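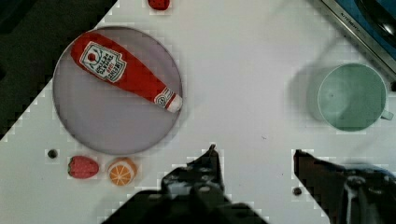 4. Recording the tabletop episodes

This section explains how to record examples with the Rokik arm and the Dremlow recorder. Please finish section 3 (camera and arm connection) before you start. One person can do the work alone, but for the first day we recommend two persons: one moves the leader arm, the other one resets the table and writes the log.

4.1 Preparing the table

1. Wipe the tabletop with a dry cloth. Do not use a glossy cleaner, because the reflections will confuse the wrist camera.

2. Put the plate on the table first. It must lie flat, and the whole plate must be inside the reach of the arm. Move the arm slowly to the far rim of the plate to check this.

3. Place the toy food and the cup. For the task "clear the plate" one object lies on the plate and the others lie beside it. A long soft object, such as the plush ketchup bottle, may lie across the plate in any direction. Change the direction between episodes.

4. Leave a free area of table under the open gripper. The arm starts every episode from here.

5. Turn the cup so that the handle is in a different place each time. New operators forget this very often, and then the model learns only one handle position.

Note: Small objects may be close together, for example a strawberry next to an orange slice. This is allowed and even wanted. Do not stack them.

Caution: Keep the fingertips of the gripper away from the mounting holes in the tabletop. A pointed fingertip can catch in a hole, and the wrist motor will then stop with an overload error. If this happens, press the red button on the base, lift the arm by hand and repeat the homing procedure from section 3.

4.2 Checking the wrist camera

1. Open the Preview tab in the recorder.

2. Check that both fingers are visible at the bottom of the preview. If you see only one finger, the camera bracket is turned. Loosen its screw, correct the angle and tighten it again by hand.

3. Open and close the gripper two times. The movement in the preview must follow without a visible delay.

4. Look at the shadows. Soft gray shadows are fine. If you see a hard black shadow of the arm, switch off the lamp on that side.

Note: The preview is strongly compressed, so edges can look like small stairs. The preview quality has no influence on the stored file. Its quality is set under Storage – see section 6.

4.3 Recording an episode

1. Type the task sentence in the field Instruction. Use simple words and name the object: "Put the ketchup bottle next to the cup." Do not write "Put it there."

2. Bring the arm to the start pose with the gripper open.

3. Press the left pedal. You hear one short tone, and the recording runs.

4. Move the leader arm at a calm and even speed. If you miss the object, do not stop the recording. Go back a little and try again, as a normal person would do it. Such corrections are useful for the training.

5. When the object stands or lies in its new place, open the gripper, lift the arm by a hand's width and press the left pedal again.

6. Mark the episode as Good, Corrected or Failed. Keep the failed ones also.

An episode has a limit of 2000 steps. After this the recorder closes the file by itself and marks it as Failed. You can change the mark afterwards, but please do it only if the task was really finished.

Caution: Never reach over the table while the recording tone is on. Your hand would be stored as a part of the example, and the arm can also move without warning if the leader arm is touched.

4.4 Resetting between episodes

1. Wait for the double tone.

2. Change the position of at least one object. After every tenth episode change all of them, the plate included.

3. Write the episode number and the mark in the log sheet.

A full set for one task is 104 episodes. A trained operator needs nearly one working day for it. Take a break when your movements become jerky – the model will copy this too.

4.5 If something goes wrong

Error 611 (camera time does not match): close the Preview tab, unplug the wrist camera, plug it in again and repeat 4.2. Delete the last episode.

Pedal does not react: check that the cursor is not still in the Instruction field.

Soft object slips out: grip it near the middle and close the gripper more slowly. Do not increase the force above the value in the Boiko profile.

For questions about the log sheet ask Ankica Angelovski. For problems with the arm or the pedals write to Arnel Dumlao and attach the recorder's error file.

Continue with section 5, Uploading to the Inley server.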